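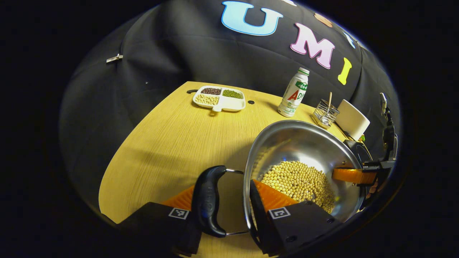
Cutting out big letters for a wall or a party is one of those jobs that sounds like ten minutes and then eats your whole evening, and I have eaten a good many evenings that way! My aunt Safta Chiriac taught me to do it with cereal boxes and a pair of sewing scissors when I was small, and I have been fussing with the method ever since. The thing that changed my letters the most was giving each one an outline in a darker shade of its own color, the way the light blue U has a darker blue edge and the pale pink M has a darker pink one. Against black cloth, pastels like those show up beautifully, and the outline keeps the shape crisp when you're standing clear across the room. So let me take you through the way I do mine, start to finish, and you can skip whatever you already know.

First, write out your words on scrap paper and check the spelling. Then check it again. I once made a whole set for my friend Aurelia Bogdan's retirement and left an R out of her department, and I didn't see it until the cake was on the table. While you have the paper in front of you, make a tally of how often each letter comes up, so you can cut all your E's in one sitting.

For paper, I like a medium card stock. Construction paper is fine for one afternoon, but it curls, and it fades if the sun gets to it. Poster board is lovely and stiff but hard on the hands once you get into the curves of an S. I buy the mixed pastel pack from Preda, the craft shop in Larkley, which has 50 sheets in it and lasts me from one November to the next unless somebody gets married.

Now for the drawing. You can print letters from the computer and trace them, and there's no shame in it, but I draw mine in a box. Decide how tall you want the letters, rule two light pencil lines that far apart, and make every letter touch both lines. Keep the strokes good and fat. On a letter as tall as your hand, I make the strokes 2 inches wide, which looks clumsy on the table and just right on the wall. A U is the friendliest one to start with. Draw the outside shape first, then the inside, and round the bottom by tracing a saucer (a teacup for the inner curve). An M takes more paper than you think, so give it a wider box than the others, and let the I be skinny.

You have two ways to make the outline. The quick one is a broad marker in the darker shade, run along the edge before you cut, with your scissors following the outside of the marker line. The slower one, and my favorite, is to glue the light letter onto a darker sheet and cut around it again, leaving a thin border. Use a glue stick all the way out to the corners and press the whole thing under a heavy book while you have your coffee. Lerow makes a nice firm glue stick, but use what's in your drawer.

When you cut, turn the paper and keep the scissors still. My aunt said this to me over and over, and I say it to everybody now. For the hole in an A or an O, fold the letter very gently at the middle of the hole, make one small snip, open it flat and work your way outward from there. A craft knife is neater if you have a steady hand and a cutting mat under it.

Before you put anything up, lay the whole word on the floor and stand back from it. Space by eye. Round letters can snuggle closer to their neighbors, while straight ones like I and M want a bit of room. If you can't get them perfectly straight (I never can), tip every one a little on purpose, some left and some right, and it looks cheerful.

For fabric, I use small loops of masking tape on the back, 3 to a letter, or a few straight pins if the cloth is thick enough to hide them. Iron the cloth first if you care about creases. Put up the middle letter of the word before any of the others and work out toward both ends, and you won't run out of room on the right the way I did for years.

Afterward, store the letters flat in a big envelope with a sheet of waxed paper between the layers. I have 173 of them now, filed by alphabet in an old shirt box, and there is still never a spare E when I want one.

Print this page | E-mail this to a friend

Filed under: Paper Crafts, Party Decorating

Related how-tos:
Paper Chains That Don't Tear
Folding Tissue Flowers for a Doorway
Which Glue for Which Paper
A Birthday Crown from One Sheet of Card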